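Jelter gallery: contact-aware planning on the tabletop cell

Jelter is the planning and tooling layer we maintain at Clandden. It takes recorded gripper trajectories, segments them by contact state, and hands the segments to a planner that has to respect finger geometry and tray walls. The pictures on this page go with the March release notes. Most of the work in that release was in time alignment and in how the segmenter treats the moments before a grasp closes.

The finger views are the primary input. The segmenter estimates aperture from the pads, then looks for an approach direction in the space between them. Open-finger segments used to be discarded as idle. They are now kept and labeled as approach, which gives the planner a usable prior for the last 80 mm of travel. 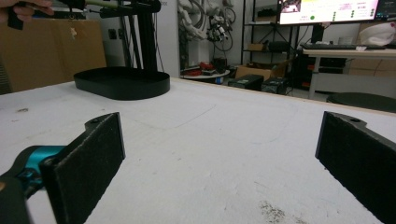 Finger view, pads open over the table, black tray toward the back.

Two-handed recordings are harder. Each device has its own clock, and the head view has a third. The old aligner matched on start time only and drifted by as much as 55 ms over a long take. The new one fits offset and skew together, then rejects any take with a residual above one head-view interval. Rejected takes go to a separate queue and can be re-fitted by hand with the align tool.

Head view, both devices over the board, a small metal part held in the right one.
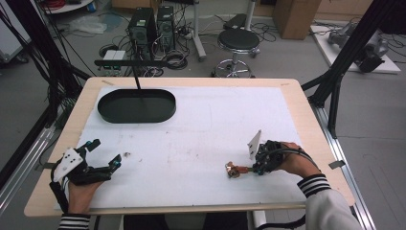

Rawashdeh asked whether skew should be fitted per take at all, given that the clocks hardly change within a session, and suggested one fit per session with a check on each take. The suggestion is fair for short sessions. We kept the per-take fit because it costs 40 ms of compute and catches restarts. A session-level mode is in the tracker for the next release.

The tray is modeled as a low wall with a flat floor. Wall height matters more than outline: if it is set too low, the planner cuts the corner on exit and the lower edge of a finger clips the rim in simulation. The default clearance is now a config value - it was hard-coded before, in two places, with different units.

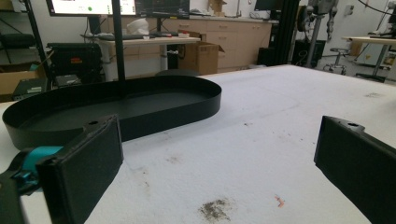 Clearance is checked at planning time and again when the trajectory is resampled, as spline smoothing can pull a path back inside the margin. The regression set for this has 2,000 segments and runs in the nightly build. Failures are written out with the segment ID and the closest pair of surfaces, in the same format the Erside viewer reads. Older logs need to be converted first with the export script in the tools folder.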